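# Two days at Husta, and a morning inside Studio Peixoto

I'd been promising myself a trip to Husta for years. It's a smallish animation fair, held every July in the old trade halls at Prosatville, and if you mostly watch the big seasonal shows you've probably never heard of it. I found out about it through a forum thread on shows that got dropped after one season and never came back (my favourite kind of show, sadly). Someone had posted a scan of the programme and I thought, right, I'm going.

So I went! Got the early train, ate a dreadful egg sandwich, changed once, and was standing outside Hall B with my rucksack by ten past nine. The doors were meant to open at nine. They opened at half past. There was a good-natured queue and a man selling coffee out of the back of a bicycle, so I didn't mind much.

## The halls

If you're used to the huge conventions, Husta will feel tiny. There are 55 stands, and you can see them all before lunch if you don't stop to talk, but of course you do stop to talk. Most of them are run by the people who made the thing on the table. I spent ages with two background painters who had brought a box of rejected skies. Just skies! Evening ones, stormy ones, one really horrible yellow one that a director had asked for and then gone off. They were selling them cheaply and I bought the horrible yellow one.

There was less merchandise than I expected and more paper. Storyboards, timing sheets, layout drawings with coffee rings on them. I like this sort of thing far more than figures and keyrings, but if you're taking a younger fan who wants a plushie, you'll struggle. There was one plushie stand and it had sold out of everything except a sort of turnip.

The food was fine. Dumplings in the courtyard, chips in Hall A, long queues for both between twelve and two. Take a bottle of water, as the halls get stuffy by mid-afternoon and the only tap I found was upstairs next to the cloakroom.

## The Aten screening

My main reason for going was Aten. I know I go on about it. For anyone new here, it's a 14-episode series set in a desert city where the water company has started charging people for their memories of rain, and it's slow, and gloomy, and it has an ending that made half its audience furious. I loved it. My brother gave up after episode three and still brings it up at Christmas.

They showed episodes nine and ten on a proper big screen, and I'm so glad I saw them that way. Nine is the one with the courtroom, where hardly anyone moves for most of the running time. At home I'd always thought of it as the cheap episode, the one where they'd run out of money and got by on still shots and voices. On a big screen you notice how much is going on in the colour. The walls get slightly greener every time the judge speaks. I had never spotted that, and I've watched it at least four times.

Ten is the flood, and I cried again, and so did the woman next to me, and we shared a packet of tissues without saying a word to each other.

The room held 131 people and every seat was taken. I know the number because it was on a fire notice by the door and I had a long time to read it while they sorted out the sound. The first couple of minutes played with no dialogue at all, and a few people thought it was a new edit and started nodding along wisely. Then the lights came up and somebody had to go and find a cable.

## Inside Studio Peixoto

The second morning was the studio visit, which you have to book separately. It costs a bit extra and I'd say it's worth it if you've any interest in how the stuff gets made. We met outside the tram stop at half past eight, a bleary little group with lanyards, and walked up the hill to the Peixoto building. They did the in-between work on Aten along with a lot of things you'd recognise and a lot of adverts for yoghurt.

Our guide was Radymyr Levchenko, who started there as a runner and now looks after the layout department. He's a lovely speaker, very dry, and he had clearly decided early on that he wasn't going to give us the official tour. We skipped the reception display completely and went straight up to the desks. 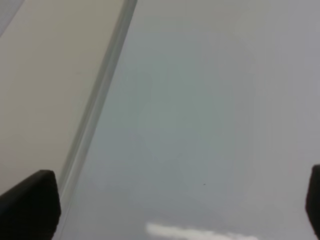
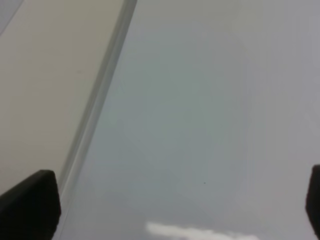 What struck me most was how quiet it all is. I'd imagined a bit of bustle, but everyone had headphones on and you could hear the radiators. Radymyr told us the noisy part is the first week of an episode, when the director and the layout people argue about where the camera goes, and after that it's months of people getting on with it. He showed us a shot from the Aten courtroom episode in five different stages. In the first drawing the judge is looking straight at us. By the third he's turned away, and by the last one you only see his hand. Apparently the director kept coming back and saying the face was explaining too much. I've been thinking about that ever since.

I asked him about the green walls, feeling very pleased with myself. He laughed and told me the first version had been an accident, a file saved with the wrong settings, and the colour designer liked it so much that she redid the whole episode around it. So much for my theory about the judge and moral decay! I'd written quite a long post on that. I'm leaving it up.

Somebody else asked about the ending, as somebody always will. If you haven't seen it, skip this paragraph. Radymyr's view was that Sefa does remember the rain, and that the last shot is hers and not the company's. He said plenty of his colleagues think the opposite and they still fall out over it at lunch. There was never an answer written down anywhere. The script for the final page says only that she looks up. I found that oddly comforting after all the threads I've read from people who are sure there's a secret document somewhere proving them right.

We also got a go at flipping pages ourselves, which was great fun and very humbling. You hold the drawings between your fingers and roll them back and forth to see if the movement works. The lad next to me got it almost straight away. I dropped mine on the floor, picked them up in the wrong order and produced a horse that ran backwards and then seemed to have second thoughts.

The tour lasted 2 hours and ran over a bit at the end. Nobody hurried us out, and there was tea.

## The panel I didn't like

I should say something about the afternoon panel on difficult subjects in television animation, as it was the big draw on the programme and I came out grumpy. The idea was good. There are shows that deal with grief, or debt, or what happens to a town when the one big employer leaves, and they tend to get either praised for being brave or told off for being miserable, with not much said in between. I wanted to hear how writers decide how much to show.

What we got was three people taking turns to say that audiences are cleverer than broadcasters think. Well, yes. I'd paid for a seat, I was already on side. It only got going in the last ten minutes, when one of the writers admitted she'd cut a whole storyline about a father's illness because she had been through it herself and couldn't bear to hear it read out at rehearsals. She wasn't sure whether the show was better or worse for it. There was a proper silence in the room, and then the chair thanked everyone for coming and that was that. I'd have listened to her for another hour.

## Getting there and so on

A few practical bits, as I always get asked.

- The halls are a ten-minute walk from Prosatville station, flat all the way. Ignore the signs for the exhibition centre, that's a different place entirely and it's full of kitchens.
- Two-day tickets are better value than singles, even if you only manage half of the second day.
- Book the studio visit the moment it goes up. The group is small and it goes fast.
- Subtitles at the screenings were good for the main features and missing for some of the shorts. Check the little symbol in the programme. I didn't, and sat through a very moving film about a lighthouse, or possibly a divorce.
- Bring cash for the artists' tables.

I stayed in a guest house near the river, clean and a bit creaky, with a landlady who wanted to know all about it at breakfast. I tried to explain Aten to her. She asked whether it was suitable for her grandson, who's six, and I said no, very firmly, and recommended the one with the otters.

On the way home I had the yellow sky on the luggage rack, wrapped in my spare jumper, and I kept getting up to check on it. It's on the wall in the hall now. My partner thinks it looks like a warning. I've put my name down for the mailing list for next year, and there's talk of them showing the whole of Aten in one go, overnight, with blankets. If that happens I'll be first in the queue for the bicycle coffee. Anyone else fancy it? Leave a comment and we'll sort out sharing a room.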